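4. What happened on the landing

4.1 Setting up

I had pictured a proper demonstration hall, with a rope and a spotlight and perhaps a lectern. What Telon gave us for the open day was a landing on the stairs, a round table and a lot of daylight, and after a few minutes of sulking I came round to it completely. Everyone going up or down had to pass us! In the earlier visits I wrote up for the Tedley study (Section 3) people had to make up their minds to walk into a room full of robots, and a good many hung about at the door and then went for coffee. On the stairs you can slow down without committing yourself to anything, and I now think that matters more than what is on the table.

Benedito Guerra ran the demonstration and I mostly hovered with a notebook. He works with hand-held grippers, the kind you carry about yourself to do a job by hand so that a robot can later learn from the recording, and he had decided early on that he wouldn't bring an arm at all. I argued with him about it for most of May. My worry was that visitors come to an open day to see something move by itself, and that a person holding a tool over a table would look like a person holding a tool over a table. His answer was that an arm makes people stand back and fold theirs. We agreed to try it his way and see (Figure 4).
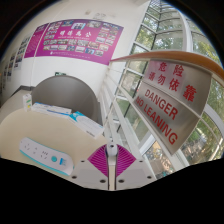
853

Figure 4. The table on the landing at Telon, with the gripper's magenta finger in front and the glass wall behind the railing.

The things on the table were ordinary ones: flat boxes, a small upright carton, and a white unit with teal trim and a round teal button. Benedito likes objects people already know how to pick up. His view is that if a visitor has to be told what the object is, you've used up their patience before the gripper comes into it, and I'd go along with that having watched Le Roux's stand at the previous event, where half the talk went on explaining a valve.

We did have a list of tasks. Moving the carton from one end of the row to the other came first, then turning a box to face the other way, then the one Benedito calls "the fiddly one", where you bring the fingers down on either side of something small and try not to nudge whatever is next to it. Visitors could stop after any of them. I wrote the list out the night before and was rather proud of it, and by mid-morning people were doing the tasks in whatever order they fancied, so I gave up ticking boxes and wrote down what they said instead.

4.2 What people said and did

We had 131 visitors who stopped long enough to speak to one of us, and 52 of them took the gripper in their own hands. I'm not going to lean hard on those figures (the sign on the railing behind us says DANGER NO LEANING, and I'm afraid I made that joke several times during the day). We had no second site to compare with, and "long enough to speak" was my own judgement, made on the hoof.

The first question was nearly always about the colour. Why pink? Why so bright? I'd been braced for questions about jobs and safety, and those did come, but they came later, and usually from people who had already had a go. The ribbed shape came second. One woman said it looked like a fan, and a boy with her said no, a fish, and they were still discussing it on the way down the stairs. I mention this because the visitor survey we borrowed from the Plustico project opens with a question on "attitudes to automation", and I now think that is quite the wrong place to begin. Next time I'd ask people what they noticed first and let them get to attitudes in their own time.

The second thing was how quickly people began to correct themselves out loud. "Too far." "Other way." "Hang on, I can't see the back of it." Callum Parsons, who did the coding of my notes afterwards, gave these remarks a category of their own, and it turned into the fullest one we had. He reads them as a sort of apology to the people watching. I read them as thinking aloud, and we haven't settled it. We've left both readings in the codebook, with Callum's first because he did the work.
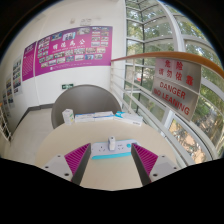
People were also far more willing to ask Benedito a blunt question while they had something in their hands. With the gripper held, they'd be looking at the table and he'd be looking at the table, and out would come "so is this going to put my brother out of work?" in quite a friendly voice. The same people, once they'd handed it back, went polite on us. I have seen this with guided visits to workshops too, where the good questions come while everybody is bent over the same machine, and I wish I had planned for it, because my notes from those moments are the thinnest of the lot. I was usually busy moving a box.

4.3 Things I would change

I printed 200 leaflets and carried most of them home. Stairs are no place for a leaflet; people want a hand free. A card you can put in a pocket would do, with an address on it and nothing about our funding.

The other change is to the people and not the kit. One person should demonstrate, one should write and do nothing else, and a third should talk to whoever is waiting, who otherwise drifts off to read the posters on the wall. Benedito would add a longer break in the middle of the day. He talked for hours, bless him, and by the afternoon his explanation had got down to two sentences, which Callum maintains were the best two sentences of the visit. I wrote them down, and they are given with the rest of the transcripts in Appendix B.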